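2018-09-19

Up at six with the laptop because I wanted the clean-up finished before work. The pop-ups started again last night, the same grey box saying my files were at risk and giving a number to ring. I didn't ring it. Ran the full scan with Endoren and it took most of two hours. It found 283 items, nearly all of them tracking cookies, and 16 it called unwanted programs. One was a toolbar called Undska which I have no memory of installing. Its folder date was March, so it has been sitting there all summer.

Removed the lot and restarted. The start page was still wrong. Went into the browser settings and found two extensions with no names, only a puzzle piece for an icon. Took both off, reset the search engine, restarted again. Start page correct this time.

Fengying rang at lunch. She had the same grey box on her machine last year and paid a man in Stelthorpe 600 yuan, or the pounds equivalent, I didn't follow which, and it came back within the week. She thinks it arrives with free PDF converters. I did download one in the spring for the tax forms, so she may be right.

Changed passwords in the evening: email, bank, the electricity account, the library. Wrote them in the green notebook and put it in the drawer. Backed up the photographs to the external disk, 685 files, no errors.
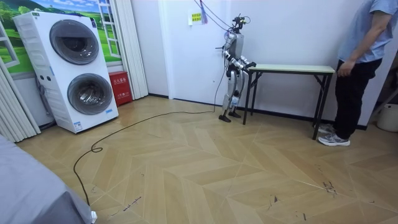 Stavros wrote back after supper that I should have changed the passwords from a different computer, as a clean scan only tells you what that one scanner knows about. He would wipe the whole thing and reinstall. I would rather not, the printer took days to set up last time. Will do the bank one again tomorrow from the phone and run a second scanner overnight.

Bed at eleven. Laptop left on, lid open.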